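# About Callden

We teach grown-ups to repair, alter and make their own clothes. Callden started in a rented room above a shoe store in Cavthorpe, with two sewing machines, one good iron and a waiting list taped to the door. We now have 6 workrooms on Sundaram Street, evening classes most of the year, and a supply closet that we are still learning to keep in order.

Fidelina Zapata founded the school after twenty years of doing alterations for bridal shops. She kept meeting customers who wanted to know how she'd done it. They would come to pick up a hem and stay to ask about the stitch, and she would end up showing them on a scrap of lining while the next person waited. The first Callden class was a hemming night for those customers. She planned on one evening, and everybody came back the next week with more pants!

## What we teach

The heart of the program is still mending. Our beginner course, Needle and Up, runs for 5 weeks and covers hand stitches, buttons, hems, patches and the kind of small tear that happens at a pocket corner. You don't need to own a machine, and you don't need to have touched one before. We've had students who had never threaded a needle sitting next to people who sewed all through high school and then stopped, and both seem to have a great time.

After that you can go in a lot of directions. Suqin Du leads the tailoring classes, where people take in jackets, reset sleeves and learn to love a tailor's ham (the stuffed pressing cushion, sorry, there is no lunch included). Suqin trained in menswear and she is wonderful at looking at a coat on a person and seeing where the trouble starts. It's usually the shoulders.

Marisol Carhuamaca teaches knit repair. Sweaters, socks, elbows, cuffs, moth holes, all of it. Her darning class fills up faster than anything else on the calendar, and once you've seen a sock heel come back together over an old light bulb you'll understand why. She also runs a visible mending workshop every August, for people who want the repair to show and would like it to be bright orange.

Sherif El Khatib takes care of pattern drafting. If you have one pair of pants that fits and you wish you had four, he's your teacher. Students trace, measure, cut a trial version in cheap cotton, pin it, argue with it, and cut it again. It's slow work and we think it's the most satisfying thing we offer — people walk out in clothes that were drawn for them.

## How a class works

Classes are small, with up to 15 people, and they start at 6:30 p.m. so you can get here from work. The first few minutes are for unpacking and showing each other what you brought. Then the teacher demonstrates the technique of the evening, and the rest of the time is yours, with help going around the tables. Bring whatever you like to practice on. Old pillowcases are perfect, and so is the shirt you've been meaning to fix since last spring.

We lend out machines, shears, pins, rulers and irons. Thread is included too, in more colors than anyone could need, thanks to a dressmaker who closed up shop and left us 3,000 spools. Sorting them by color took most of a winter. The greens alone fill a cabinet, and we're very fond of that cabinet.
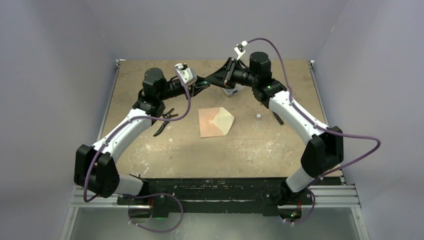

*Two arms over the wooden worktop.*

## The open workroom

Between courses, we keep a workroom open in the afternoons for anyone who has taken a class with us, whether that was last month or years ago. There's a cutting table at standing height, a pressing station, a full-length mirror and a shelf of books that students have left behind, many with notes in the margins. Come in with a project and stay as long as you want. Some people bring a quilt and disappear into it until closing.

Alois Haslinger looks after the machines. He came to us as a beginner who wanted to shorten curtains, took the back off a jammed machine during the break, and has been fixing them ever since. He now teaches a short class of his own on cleaning, oiling and tension, and we recommend it to everyone who sews at home. A lot of the machines that people bring in as broken just need lint cleared out from under the needle plate and a fresh needle. Bring the manual if you still have it!

## Drundulero

Twice a year we push all the tables together and hold Drundulero, our clothing swap and repair night. The name came from one of Fidelina's aunts, who used it for any pile of laundry too big to carry, and it stuck. You bring clothes you don't wear, pick up something that suits you better, and get it altered on the spot with a teacher or a former student at your elbow. There's music, there's soup, and there's a long line for the hemming table. You don't have to be enrolled to come. Anything left at the end is sorted, and the worn-out pieces go into our scrap bins for practice and patches.

## Visiting and signing up

You're welcome to stop by before you sign up. Sit in on a few minutes of a class, look at the student work on the rail in the hallway, and ask the teachers anything. The schedule is posted at the front desk and on our classes page, along with prices and the list of what to bring. If the price of a course is a stretch, tell the front desk and we'll work out payments with you.

Parking is easiest behind the building, and the side door is the one with the bell. Ring it twice if the machines are running.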